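Schallabsorption textiler Wandbespannungen in Seminarräumen
Projektbericht im Modul Raumakustik und Bauphysik, Wintersemester
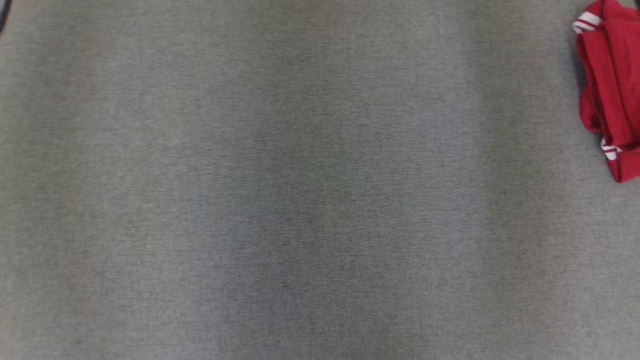 1 Ausgangslage

Seminarräume mit Sichtbeton und großen Glasflächen weisen häufig Nachhallzeiten auf, die für Sprachnutzung zu lang sind. Abgehängte Akustikdecken scheiden in Bestandsbauten oft wegen der Raumhöhe aus. Textile Bespannungen vor einer Luftschicht lassen sich mit geringer Aufbautiefe nachrüsten. Ihre Wirkung hängt vom spezifischen Strömungswiderstand des Gewebes und vom Wandabstand ab. Im Projekt wurde untersucht, welchen Einfluss der Wandabstand bei drei handelsüblichen Stoffen hat.

2 Material

Untersucht wurden die Stoffe Balilier, Oretti und Zevska. Balilier ist ein dichtes Wollgewebe, Oretti ein leichtes Polyestergewebe, Zevska ein Nadelvlies. Alle drei wurden als Rollenware bezogen und ohne Vorbehandlung verwendet. Flächengewicht und Dicke wurden an jeweils 9 Abschnitten bestimmt und gemittelt. Die Proben lagerten vor der Messung im Klimaraum. Für das Impedanzrohr wurden runde Proben mit einem Stanzeisen hergestellt. Ausgefranste Ränder traten nur bei Oretti auf; betroffene Proben wurden verworfen und ersetzt.

3 Messverfahren

Der Absorptionsgrad wurde bei senkrechtem Schalleinfall nach dem Zwei-Mikrofon-Verfahren ermittelt. Die Auswertung erfolgte in Terzbändern bis 2000 Hz. Die obere Grenze ergibt sich aus dem Innendurchmesser des Rohres. Gemessen wurde jeder Stoff direkt vor dem schallharten Abschluss sowie mit einem Abstand von 30 mm. Je Konfiguration wurden 3 Proben gemessen und jede Probe nach dem Ausbau erneut eingesetzt, um den Einfluss der Einspannung zu erfassen. Die Mikrofone wurden vor jeder Messreihe durch Vertauschen der Positionen abgeglichen. Für die Auswertung wurde das Programm Robles eingesetzt, Version des Institutsrechners.

4 Ergebnisse

Ohne Wandabstand bleibt der Absorptionsgrad aller Stoffe im gesamten Messbereich gering. Die Schallschnelle geht unmittelbar vor der Wand gegen null, sodass im Gewebe kaum Reibungsverluste entstehen. Mit Luftschicht steigt der Absorptionsgrad zu hohen Frequenzen hin deutlich an. Balilier erreicht dabei die höchsten Werte, gefolgt von Zevska. Oretti ist für den Schall weitgehend durchlässig und kommt als alleiniger Absorber nicht in Betracht, kann aber als Abdeckung poröser Dämmstoffe dienen.

Unterhalb von 250 Hz ist bei keinem Aufbau eine nennenswerte Wirkung feststellbar. Die Streuung zwischen den Proben ist bei Zevska am größten und wird auf die ungleichmäßige Dichte des Vlieses zurückgeführt. Bei Balilier zeigte sich ein Einfluss der Vorspannung: Straff eingespannte Proben lieferten geringfügig niedrigere Werte.

5 Fehlerbetrachtung

Undichtigkeiten am Probenrand erhöhen den gemessenen Absorptionsgrad im unteren Frequenzbereich. Der Rand wurde daher mit Vaseline abgedichtet. Die Ergebnisse für senkrechten Einfall sind nicht ohne Umrechnung auf das diffuse Schallfeld übertragbar. Messungen im Hallraum waren im Rahmen des Projekts nicht vorgesehen.

6 Offene Punkte

Größere Wandabstände sowie Faltenwurf wurden nicht betrachtet. Für den Einsatz in Fluchtwegen wäre zusätzlich das Brandverhalten nachzuweisen. Die Messprotokolle und die Terzwerte stehen in Anhang A.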